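Granar track - which way round, and what shoes?
Forum > Walks and Rides > Route Help
Last updated: January
Print this thread | E-mail to a friend | 14 comments | 7 shares

mossy_ketill
Hello all! We've got a weekend at the Vídalín cottages coming up and I'm very keen to do the Granar loop at last. I've read two write-ups and they disagree about almost everything. One says go up by the gravel track and come back through the birches, the other says the opposite and that the track is miserable underfoot. Which is it? I'll be with my sister, who is a strong walker but has a dodgy ankle.

Ketill Hedegaard

gunhild_h
Oh, you'll love it! Up by the track, every time. You get the climb done while your legs are fresh and there's a bench at the top gate that gets the morning light. We set off at 8 with a flask last time and had the whole hill to ourselves until lunch. I've done it in all sorts of weather and even on a dull day it's one of my favourite walks anywhere near Vídalín.

For the ankle I'd take a pole. The stones are the sort that roll.

pannier_pete
Disagree with Gunhild, sorry. Up through the birches and down the track. The birch side is steep and greasy and I'd much sooner climb that than come down it. I slid most of the way to the stile in November and wore the mud home.

gunhild_h
Pete, you slide down everything! But fair point about the birches after rain. I still say loose gravel downhill is worse for an ankle than a bit of mud.

tarn_and_toast
Is it rideable? I've got a gravel bike with fairly fat tyres and I've been eyeing up that track on the map for months.

pannier_pete
Rideable, yes, and great fun. It's 7 miles from the cottages and back if you stay on the track and skip the birches altogether. Keep to the pale worn line and you'll roll along nicely. Stray off it and you're rattling over lumps. I wouldn't do it on anything skinny.

tarn_and_toast
Brilliant, thank you!! Going to let a bit of air out and give it a go.

hillfoot_jan
I'm going to be the grump. I don't think it's a good track for bikes. The bends are blind where the bushes have grown out and people come round them far too fast. I walk two elderly spaniels up there and we've had a couple of near things. Please use a bell.

pannier_pete
Bell fitted, Jan, and I do slow down. I don't think there are enough of us up there to call it a problem though.

hillfoot_jan
There only needs to be one.

mossy_ketill
This is all really useful, even the arguing. How much climbing are we talking about? One write-up said 600 feet and the other said 1,000, and that's a big difference with an ankle.

gunhild_h
Depends where they started. It's about 600 from the cottages. If you park down at the Custero mill you've got the whole valley side to do first, so I expect that's where the other one comes from. Start at the cottages!

The 137 bus stops at the mill as well, if your sister would like a way out at the end. She could drop down by the lane and miss the last field.

tarn_and_toast
Reporting back. Rode it this morning and had a smile on my face all the way. Grey sky, no wind, hardly a soul about. Met one man with a wheelbarrow and rang my bell for him (for Jan!). Pete is right about the pale line, it's so much smoother than the rocky side. There are a few dark clumps in it, weeds I think, easy enough to steer round. Bushes are very thick all up the left and I did take the bend slowly, because you can't see a thing past it.
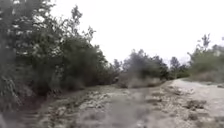 Kit and footwear, for anyone reading later

gunhild_h
Thought I'd put this in one place as it gets asked every spring.

- Boots with a stiff sole if you're walking the track. I wear my old Lomance pair and can't feel the stones at all.
- Trail shoes are fine if your ankles are good. Mine were, once.
- One pole at least.
- Something to sit on, the bench at the top gate is nearly always damp.
- Cake.

pannier_pete
Agree with all of that, especially the last. I'd add a spare tube for riders. And gaiters for the birches.

hillfoot_jan
Bell.

mossy_ketill
Right, decision made. Up the track, have the cake at the gate, then look at the birches and choose. If they're greasy we'll turn round and come back the way we went. My sister has read the whole thread and says she's with Jan on the bikes and Gunhild on everything else.

gunhild_h
Sensible woman! Let us know how you get on, and have a look for the old sheepfold just before the gate - it's on the right and easy to walk straight past. If you're there late in the day say hello, I'm often up that way at 4 or so.

Gunhild Hafstein

Print this thread | E-mail to a friend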